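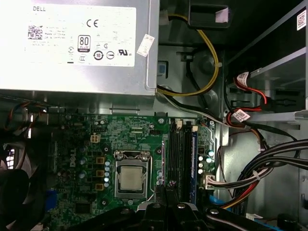 One of the old Dells on the strip-down bench, with the processor still in its socket.

I've been at Wornavska for 15 years now, long enough to remember when taking computers apart meant a screwdriver, a radio and a sore thumb by dinnertime. We did about 25 machines a day between us and went home smelling of dust. Then in May the Furuvel arms arrived, and I'll admit I sulked for a good week!

What has changed most is my hands, oddly enough. They don't ache in the evenings any more, and I've taken up knitting again (badly). The arm does the reaching in among the cables and memory slots, and I sit alongside with my tea and watch the screen, stepping in when it gets muddled over a clip or a stubborn plug. Red cables it seems to like. Little paper labels, not so much.

I do miss the chatter. There used to be 3 of us round a bench and now we have one each, so we've started taking our break together at the Ung end of the building, where the decent kettle lives. The Hindudier training took up most of a fortnight and I grumbled all the way through it, but I can now teach the arm a new case by myself – me, who still rings my daughter about the television. Tomorrow there's a pallet of 40 coming in, all different makes, and I've promised to bring a cake.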